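29 Oct 2023

Slept badly, got up early, and had the coffee I promised myself I wouldn't have before the second breakfast. It is raining the way it only rains in Stornau, sideways and with no particular hurry, and I decided that if I couldn't go for a walk I would at least write up yesterday properly before I forget it all. I have a terrible memory for days like that. Ask me what I had for lunch and I will tell you soup, because it is usually soup.

So. I went over to the workshop in Lasau with the big bag, the one with the broken zipper, and spent pretty much the whole day with slots and sockets and things that are meant to fit into other things. I love it there (I really do!) even though the chairs are awful and the kettle takes forever. The bus was 25 minutes late and I stood at the stop eating a roll I had been saving.
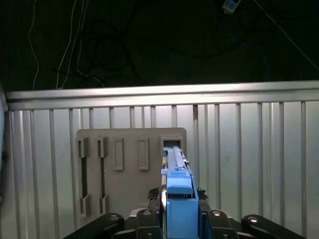 Slots are my subject at the moment, I may as well admit it. I have been thinking about them in the bath. The gray panel against the corrugated wall is the thing I like best in the whole place, and I could look at it for an hour, with its two long upright slots on the left and the little clips at the top and bottom of each one. The square opening up in the right corner is the one with the long thin blue piece reaching into it. It's such a nice blue, too, and the strip along the top is lighter and a bit see-through. I want a raincoat that color.

I should write down that I forgot my notebook and had to use the back of the Holine catalog, so if I ever wonder why there are sketches of brackets all over the shelving pages, there is the answer. I can't throw that catalog out now. I circled a shelf in it as well, number 3075, a narrow one for the hall. It would have to go behind the door and I'm not sure the door would still open. Must measure.

Lunch was soup. Lentil, a little too salty, with the good bread from the place on the corner. I got the last heel of the loaf and felt very smug.

Then back to it, with my sleeves rolled up because the heater was going full blast by then. I had been cold all morning and of course the minute I took off my cardigan I was cold again. I put it back on inside out and wore it that way until I got home, where I found out from the hall mirror.

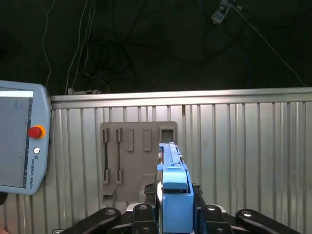
Shapes like this have been turning up in my sketches for weeks and I never get the proportions right. I draw everything too skinny. The light blue plastic piece is wide and boxy down at the bottom and then goes narrower above, with small ridges and notches up along the thin part and a little dark slot in the front, and there's a flat top on the wide bit that hangs over slightly, like the eave of a shed. I would never have put the overhang in. With the top end just under that square hole you get a feeling for the size of both of them, too, and I tried it again on the bus home and it came out better — still skinny, but better. I might do it in colored pencil if I can find the light blue, which I think rolled under the radiator in August.

What else. I bought stamps. I finally mailed the Chong order form, the one that's been on the fridge so long it had a magnet-shaped clean spot on it, for 2 packs of cable ties, 100 to a pack, which sounds like plenty until you have seen behind my desk. I've been using twist ties off bread bags back there.

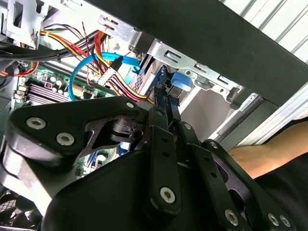
Page last changed: 29 Oct 2023, evening

Adding a bit more now that supper is done and the rain has let up. I left out the computer this morning, which is silly, as it's the thing I keep going back to. An open desktop tower always makes me want to tidy. There's that fat bundle of red, yellow, orange and black wires drooping across the upper left, and then the blue SATA cable doing a great big loop over the green board on its way to the drive bays, like it had all the time in the world. I'm very fond of that loop. My own computer at home is full of dust and I haven't had the side off in ages, partly out of laziness and partly because I lost one of the screws and I'm scared of losing the rest.

Anyway it got me going, and after supper I crawled under the desk with a flashlight and pulled out everything that wasn't plugged into anything. Two chargers for phones I don't own anymore, an extension cord, a sock. The pencil wasn't there. I'll try the radiator tomorrow with the yardstick, and measure behind the hall door while I've got it out.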